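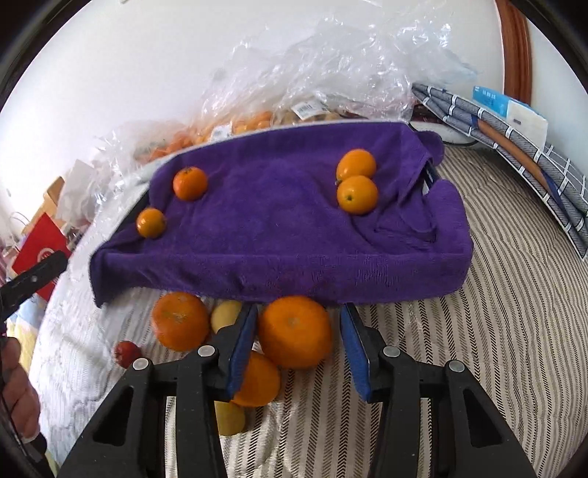
Győző Orbán told the public session that fruit handed out at the end of the day was often the only fresh food some families in the Meltamel district brought home that week, and he asked that the new distribution schedule keep an evening hour for people who work late. The Meltamel Food Access Office has now confirmed that it will do so. Under the schedule adopted for the coming season, the Vörös Street site will remain open until 7 p.m., and residents may collect produce at any time after 3 p.m. without making an appointment.

The change is part of a wider revision of the district's fresh fruit program, which began in January and currently serves 139 households. The program provides apples, oranges and other seasonal fruit to residents who live more than a short walk from a full grocery store. Until now, collection has been limited to the morning, and the office acknowledged in its notice that this had left a share of each delivery unclaimed.

Fruit that is not collected by closing time will be transferred to the Trundis Senior Residence, where the kitchen has agreed to accept it on the same evening. Under the previous arrangement, unclaimed boxes were held overnight and offered again the next morning. The office stated that the overnight practice had resulted in avoidable spoilage, particularly of softer fruit, and that it would end when the new schedule takes effect.

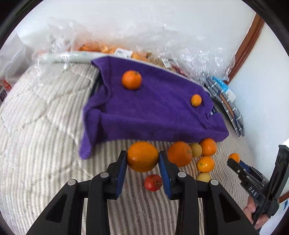
Households already enrolled do not need to apply again. New applicants should bring proof of address to the Vörös Street site or complete the form at the Meltamel public library during regular hours. Income documents are no longer required. Applications are normally processed within 10 working days, and applicants will receive a letter stating the date from which they may begin to collect.

Each household may receive one box per week. Boxes cannot be reserved by telephone, but a resident who is unable to come in person may name another adult to collect on his or her behalf. The name must be given to the office in writing beforehand. Residents with a food allergy or a medical diet are asked to note this on the form so that suitable substitutions can be made where supplies allow.

The office also approved $3000 for additional refrigerated storage at the site. Sonine, the regional wholesaler that supplies the program, will continue to deliver under the existing agreement and has been asked to move its delivery to the early afternoon. The office expects this to shorten the time between delivery and collection – a point raised in several of the written comments submitted before the session.

A second request, for a collection point on the east side of the district, was not approved. The office said that no suitable building with a loading entrance had been identified and that the matter would be considered again when the program is next reviewed. Residents who wish to suggest a location may do so in writing.

Printed copies of the schedule are available at the library and at the Vörös Street site.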